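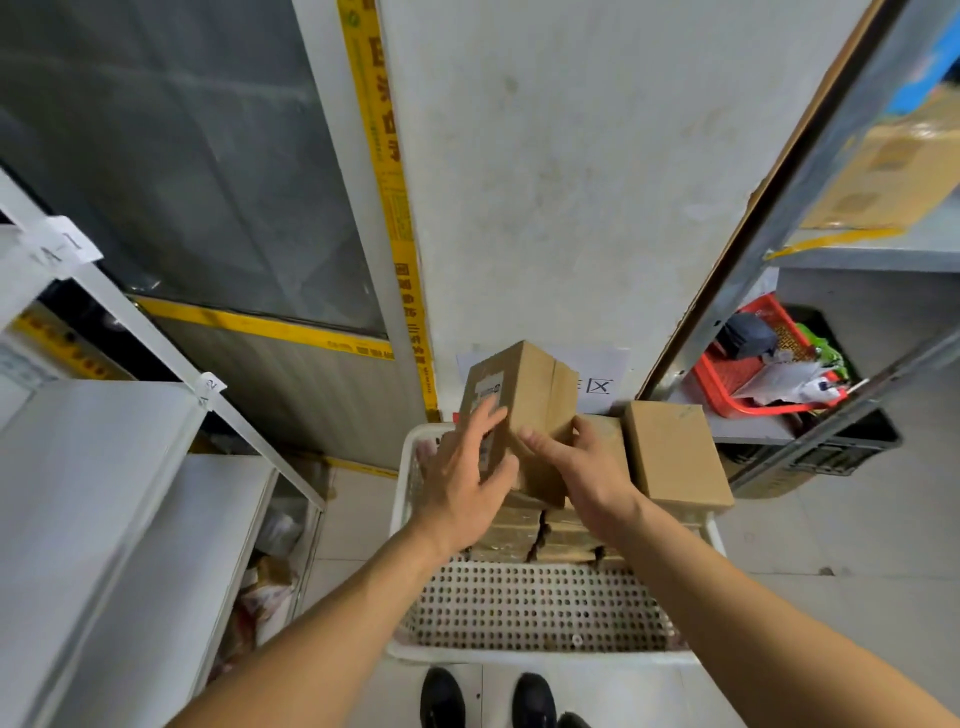
Washing football kit after a muddy match

My two sons play for the Rosley juniors, and from October our washing machine has no rest. These are the things I learned, partly from my own mistakes and partly from Ustyna Melnychuk, who washed the shirts of the Brotska team for many seasons.

1. Let the mud dry. Wet mud goes deeper when you rub it. Hang the shirt over the bath until the evening and then brush it with an old nail brush, from the back side of the cloth.

2. Turn everything inside out, also the socks. Numbers and badges crack quickly if they rub against the drum. 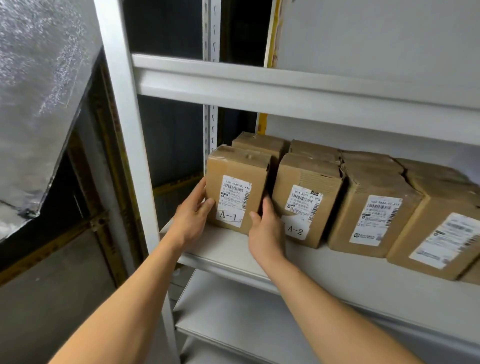 Close the Velcro on the goalkeeper gloves too, or keep them away completely. One open strap can pull threads from a whole load of shirts.

3. Soak the white socks in cool water with two spoons of washing soda. One hour is enough for usual dirt, and for grass I leave them the night. Do not use bleach on socks with elastic — they become yellow and lose their shape.

4. Wash at 30 degrees, with less powder than you think. No softener. It stays in the polyester and holds the smell of sweat, and then the shirt smells again after ten minutes of warming up.

5. For shin pads I mix 1000 ml of water with a small cup of white vinegar, wipe them on both sides and leave them by an open window. 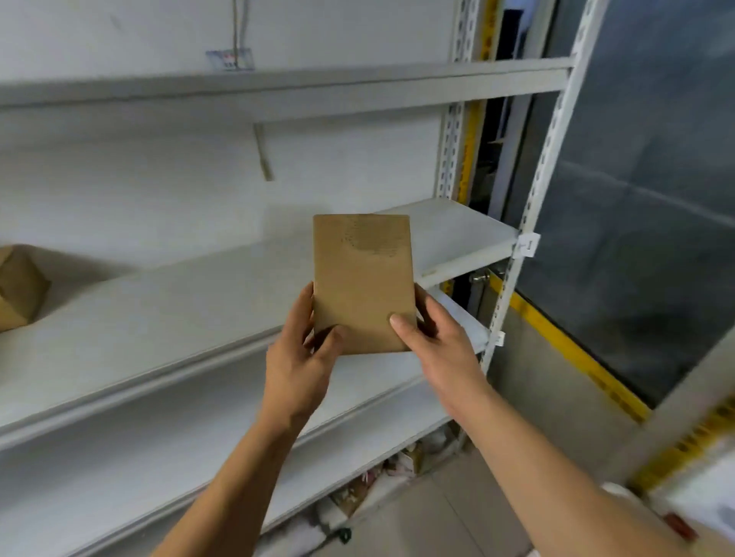 They must be fully dry before they go back in the bag, otherwise you will have the same smell next week and the bag will have it also.

6. Boots never go in the machine. Knock them together outside, take out the laces and the insoles, and clean between the studs with a wooden stick. Then fill them with newspaper and change it after 2 hours. Do not put them on the radiator, the glue opens and the sole comes away at the toe.

7. Goalkeeper gloves are washed by hand in lukewarm water, and pressed, not twisted. Dry them in the shade.

If a shirt has blood on it, use cold water and plain soap the same evening.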